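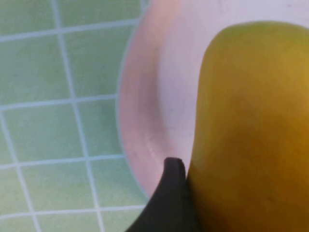 I have been putting off writing about the Kekgate arm, partly out of affection for it and partly because the people who run the day center in Hiltville have been very kind to me, and I didn't want to seem ungrateful. But I think what happened there in June deserves more than the short note it got, so pour yourself something and bear with me.

The arm helps in the kitchen. It moves fruit, bread and the lighter dishes from one spot to another, so that folks with sore hands or bad shoulders can make their own lunch, and most days it does this beautifully. One morning it took hold of a ripe mango and kept squeezing. The skin split, the pulp ran down into the joint of the finger, and the arm – which by then had lost its grip entirely – decided it was holding nothing at all and closed harder. When Vicente Ojeda reached in to save his breakfast, it pinched two of his fingers against the plate. He was bruised and he was cross, and by lunchtime he was telling the story with sound effects.

The report from Zummont, who installed the thing, called it a "grip calibration event." The force limit had been set at 40 newtons for an earlier job with jars and never brought back down to 10, where it belonged for soft food. Somebody changed the number, the arm was switched on again the same afternoon, and that was that.

Well, I don't think that should have been that! A number left over from a different job is an ordinary slip, and I have made worse ones with my own oven. What bothers me is that the arm had no way of doubting itself. It felt the resistance drop away and took that as a reason to press on. Any child who has ever crushed a peach knows to let go when something gives. I would much prefer a machine that opens its hand and waits whenever it's confused, even if that means a bit of fruit rolls off onto the counter now and then and lunch is late.

I'm told this makes for a slow kitchen. An engineer from Avotiņš, a patient man who answered my letters at length, explained that if the arm stopped at every surprise it would stop around 200 times a day, and people would simply switch the checks off. I believe him about the stopping. I am less sure about the people. Mr. Ojeda has been buttering his own toast for eighty-one years and is in no great hurry.

He also asked the question I keep coming back to, which was where the stop button was. It was on the wall behind the arm – a lovely big button, and you had to lean past the moving part to reach it. It's still there. I'd like to see it on the near side of the counter before the mangoes come around again, and I've written to Zummont to say so.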